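Print this page | E-mail this page

Filed under: Orchard and Hive Husbandry > Site Checks

Pre-bloom apiary placement and orchard inspection: Trastcombe, blocks A to D

Inspection date: February 18, 2019
Site: Trastcombe top fruit orchard (apple and pear)
Hives on contract: 60, supplied from the Lasisby yard
Result: pass with actions, see comments

Ratings used: S = satisfactory, A = action needed before delivery, N = not checked at this visit.

1. Access and ground

1.1 Main track passable by loaded lorry. S
Comment: Two soft places by the lower gate have been filled with stone since the August visit. The gate opens fully and latches back.

1.2 Turning space at each drop point. A
Comment: Blocks A, B and D are clear. Block C is blocked by prunings stacked on the headland. Remove or chip before delivery. Delivery is at night and the driver should not have to reverse down the row.

1.3 Stands level and off wet ground. A
Comment: Pallet stands in block D lean to the downhill side. Pack under the front runners and check with a level in both directions. A slight forward tilt is acceptable so that water drains from the entrance. A sideways tilt is not.

1.4 Overhead lines. S
Comment: None over the drop points. The line crossing block B is marked at both ends.

2. Position of hives

2.1 Distance from public footpath. S
Comment: The nearest stand is 75 metres from the path, with a hedge between. The site rule is 60 metres.

2.2 Entrances facing away from working rows. A
Comment: Stands in block A are set square to the alley used by the sprayer. Turn them to face south-east. The flight path then runs over grass.

2.3 Shelter from prevailing wind. S
Comment: The alder windbreak on the west side is thin at the base but will do. Gaps were noted in August and have not been replanted.

2.4 Shade. S
Comment: Morning sun reaches all four drop points. No stand is in a frost pocket.

2.5 Flood risk. S
Comment: Ditch running freely. No debris line above the bank.

3. Water and forage

3.1 Clean water within reach of each group. A
Comment: The trough at block B was dry and the float valve is seized. Replace the valve. Put stones or floating wood in all troughs so that bees can land. The others hold water.

3.2 Competing bloom. N
Comment: Too early to judge. Check dandelion in the alleys at the pink bud stage and mow if heavy.

3.3 Tank rinsing area drained away from water points. S
Comment: The bund is sound and the outlet is closed.
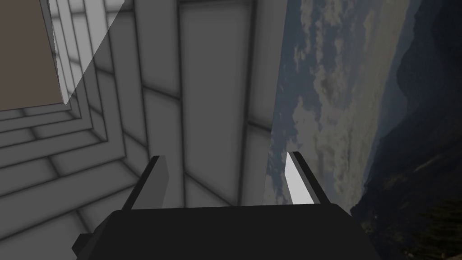 4. Sprays and records

4.1 Spray diary up to date and signed. A
Comment: Entries are complete but three are unsigned. The January winter wash is entered under the wrong block and needs correcting.

4.2 Written notice period agreed with the beekeeper. S
Comment: 48 hours, by telephone and in writing. The number on the shed door is the old one and should be changed.

4.3 No insecticide planned between first open blossom and full petal fall. S
Comment: Confirmed on the programme sheet. Any fungicide in this period to go on after bees have stopped flying. Tank mixes to be checked against the label for each product.

4.4 Sprayer calibrated. S
Comment: The Diker sprayer was tested at 2,000 litres full load. Nozzle output was even across both sides. One cracked guard was replaced on the day.

4.5 Drift from neighbouring land. N
Comment: Oilseed rape is down on the north boundary. The neighbour's programme has been asked for and has not arrived.

5. People

5.1 Warning signs at all entrances. A
Comment: The sign at the footpath stile is missing. The others are legible from the gate.

5.2 Protective clothing. S
Comment: Four suits and four pairs of gloves in the store. One veil has a torn seam and has been set aside for repair.

5.3 First aid and sting procedure. S
Comment: Card displayed in the packing shed and in both tractors. The card gives the grid reference of each block. Staff known to react badly to stings are not to work within 100 metres of the hives while they are on site.

5.4 Smoker and fire precautions. S
Comment: Metal lidded bin provided. Extinguisher in date.

6. Follow-up

Items marked A to be closed before hives leave Lasisby. Items 1.2, 1.3 and 2.2 will be looked at again on the ground. The remainder can be closed by a signed note. Items marked N carry over to the bloom visit.

The same form is in use at the Abu Hammour date and citrus plots, where section 3 has extra lines for shade netting and daily trough filling. Those lines do not apply at Trastcombe and have been left off this copy.

Print this page | E-mail this page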